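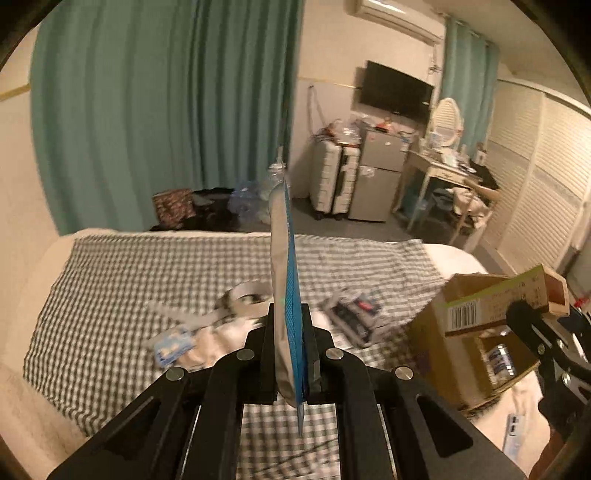
Irnska Vandberg
Home and household editor

Clearing the Bed: A Small Gallery from the Spare Room

The spare room at our place in Jugah has one big bed and very little else in the way of flat surfaces. There is only a vanity desk, already crowded, and the dresser went to the hallway two years ago. So when things need sorting, they get sorted on the bed. Packets, bottles, boxes, reading matter and towels all end up on the checkered bedspread, and they stay there until each one has a place to go.

The gallery is short. The notes that follow are in the order I worked through them in July.

The bedspread

Gray and white checks, large enough to cover the whole bed. I leave it on while sorting. Small white things can get lost against the light squares, so I try to put them down on the gray ones. It doesn't always work out that way.

The packet

Thin, flat and white, with a blue mesh pattern along the edge. Flat packets are easy to store if they are kept upright. Lying down, they slide under other things and get forgotten. I file them on edge in a shallow drawer, one behind the other, with the patterned side facing up so it can be read from above.

The bottle

Clear plastic, standing on its own behind the packet. Bottles are the last thing I move off a bed and the first thing I check. A mattress is not a steady surface, and a loose cap can mean a second round of laundry. Anything tall goes to the bathroom shelf, back row.

The open box

A cardboard box with the flaps folded outward and a white barcode label on the front one. Inside are small white-and-blue items, packed together. I keep things like these in the box they came in. It is already the right size, and the printing on the flap saves me from writing a label. When the box goes on the closet shelf, the barcode side faces out.

A note on flaps: fold them all the way back while you are working. Half-open flaps catch on sleeves and hide whatever is in the corners. Once the box is full, tuck them closed in the usual over-and-under way. Tape is only needed if the box is going to travel.

The cloth

Crumpled and white, near the middle of the bed toward the left. Cloths and towels take up far more room this way than they need to. My rule is to fold them before anything else is put away, and I break that rule most of the time. Folded in thirds and then in half, a hand towel fits the narrow shelf in the hall closet. Larger ones need one more fold.

Small packages

There is a blue-and-white one at the end of the cloth, and a small white item with blue print is down near the corner on the right. Small things on a big bed tend to drift apart, so I walk once around the bed before I start and pull them into one pile - it takes a minute and it saves looking for them later. After that they go in a lidded tub from Javgate. The tub cost 99 when we bought a set for the kitchen, and one of the set was left over.

The stack

Books or magazines with dark covers, set down in a pile. Reading matter is where sorting slows down for me. I pick one up, open it, and then I am sitting on the edge of the bed for a quarter of an hour. What works better is to move the whole stack to another room without looking at it. The shelf by the front window holds 16 books of ordinary thickness, and what doesn't fit there goes into the bag for the exchange shelf.

Along the wall

The teal curtain hangs down to the floor, and at the foot of it there is a brown patterned box or bag, a black bag next to it, and a crumpled blue plastic bag to the right. This is the part of the room that fills up while I am busy with the bed. I use the floor by the curtain for anything that is leaving the room, and try to keep it a little way off the fabric so the folds hang straight.

Plastic bags get flattened, folded into a strip and put in the kitchen drawer. Torn ones go out with the recycling if our collection takes them that month. Empty cloth bags hang on the hook behind the door.

The curtain

It was the most expensive thing in the room, at 2000 for the fabric and another 1000 for the sewing. It keeps the early light out well. We wash it once a year, in two loads, and hang it back up damp so the creases drop out. Dust gathers mostly at the hem, so between washes I run the vacuum along the bottom with the brush attachment.

Order of work

Fold the cloths first. Then small packages into the tub, flat packets into the drawer, bottles to the bathroom. Close the box and put it on the closet shelf. Carry out the reading stack. Clear the floor by the curtain last, and shake the bedspread out of the window before it goes back on.

More from the same house: Hall Closet, Kitchen Drawers, Under the Stairs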